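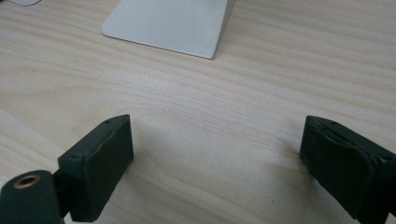
4. Recording your first demonstrations

Now for the fun part! With the hand grip charged and paired (sections 2 and 3), you can start teaching Niline a job simply by doing it yourself. You hold the grip, you do the task, and the software learns from what the grip saw and how far the fingers were open. No code, no joystick.

These steps work for any tabletop task. If this is your first one, pick something short, like moving a cup from the left side of a desk to the right. A short task teaches you the rhythm quickly, and you'll have results to look at the same afternoon.

4.1 Get the desk ready

1. Clear the space where you will be working. Things that live on the desk, such as a monitor stand, can stay where they are as long as they stay put for the whole session.

2. Turn on the lights you plan to use and leave them alone. Even light from overhead works best.

3. Hold the grip over the desk with the fingers open and look at the live view in Jastine. You want both finger pads in view, one on each side, with the work surface showing between them.

4. Wipe the lens with the dry cloth from the kit.

Note: A desk with strong wood grain is fine, and so is a plain one. Glass tops and mirrors are harder, and you may see the "Tracking weak" message. Lay a patterned mat down and try again.

4.2 Check the fingers

5. Squeeze the trigger all the way, then let go. Both fingers should move together and open again freely.

6. Look at the pads. Light scuffs along the corners are normal and won't hurt your recordings. Replace a pad if it is split or if its face has come away from the finger.

7. In Jastine, choose Grip > Zero. Squeeze, hold until the bar turns green, and release. Do this again any time you change a pad.

CAUTION: The threaded inserts in the finger mounts are soft metal. Turn screws in by hand first and stop when they are snug. A stripped insert means a new mount.

CAUTION: Keep loose sleeves, long hair and small fingers away from the pads while you squeeze.

4.3 Record

8. Press the side button once. Wait for the short beep.

9. Start with the fingers open and the grip above the desk. Hold still for a moment.

10. Do the task at an easy, steady pace. Move the way you would like the arm to move. If you fumble, keep going and finish; you can decide later whether to keep that take.

11. Return to your starting height, open the fingers and press the side button again. Two beeps mean the take is saved.

12. Put the object somewhere a little different and repeat.

Each take can run up to 90 seconds. We suggest 53 takes for a simple pick-and-place job. That sounds like a lot, but you'll be surprised how fast they go once your hand knows the motion!

Note: The grip holds 790 takes before you need to copy them off. Section 7 covers transfers.

4.4 Look through your takes

13. Connect the grip and open the session in Jastine.

14. Play each take at double speed. Delete any where the object leaves the view for a long stretch or your other hand gets in the way.

15. Choose Session > Send to Niline. Training starts on its own, and you can close the lid and go get lunch.

If the arm hesitates over the object on its first run, go back to step 12 and add more takes with the object in the spots that gave it trouble.

Revised February 25, 2024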